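4. Setting Up the Shelf Station

This is the fun part of the Pellby cell! Sections 1 through 3 got the bases bolted down and the grippers charged with fresh settings. Now you get to build the little station where all the teaching happens. Plan on 30 minutes the first time. Once you've done it twice, you'll be down to 15.

Before you start

Power for both hand grippers must be OFF at the Brernar control box. The green lamp on the box goes out when it's safe to plug or unplug a gripper cable.

CAUTION: Keep your fingers away from the jaws whenever the lamp is lit. They close quicker than you'd think, and they don't know a thumb from a jar lid.

4.1 Place the table and shelf

1. Roll the table into position between the mount bases. Leave enough room that you can stand at the front edge without leaning on anything.
2. Lock the table feet and give the top a good push from each side. If it rocks, adjust the feet now — a wobble you can barely feel will show up in every single recording.
3. Set the metal shelf toward the back half of the table with the open side facing you.
4. Check that the shelf sits flat. The Cordeiro shelf kit comes with 2 spare rubber pads for uneven tops.
5. Load the upper shelf. Start with two containers of different heights and shapes, and leave a gripper's width between them.

Note: Fill jars only partway and close the lids. Dry goods are great for practice, and a bit of weight keeps the jar from skating when the jaws touch it.

4.2 Connect the hand grippers

1. Lay both cables out straight on the floor and take out any twists.
2. Plug the left gripper into port L and the right gripper into port R. Turn each collar until it clicks.
3. Run each cable back along your forearm and let it hang in a relaxed loop. You should be able to reach the far end of the upper shelf without feeling a tug.
4. Check the screws on the top plate of each gripper with the small hex key. Snug is plenty.
5. Switch on the control box and wait 12 seconds for the lamp.

CAUTION: Don't let a cable loop hang in front of the jaws. If one gets pinched, switch off at the box first and then free it by hand.

4.3 Try a first reach

Pick up both grippers and go for it! Keep the left one low over the table and bring the right one up to the shelf, jaws aimed at the container you want. Come in from the side, slowly, with your wrist loose.

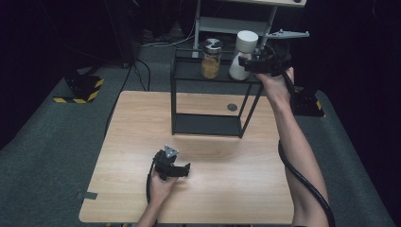
Figure 4-2. Right gripper lined up with the white container; left gripper held low.

1. Close the right jaws gently until you feel the container.
2. Lift it just clear of the shelf, hold, and set it back in the same spot.
3. Repeat with the left gripper and the other container.

If the container tips, you're gripping too high. If the jaws stop short, see "Jaw travel" in Section 7.

Note: Tamunoemi Fashola on our support desk suggests doing the whole reach once with the jaws open before you try a lift. It's a lovely habit — your arms learn the distance and the rest feels easy.

When both lifts go smoothly, set the grippers down, switch off the box, and move on to Section 5, Recording Your First Task.

Section revised 12/12/2019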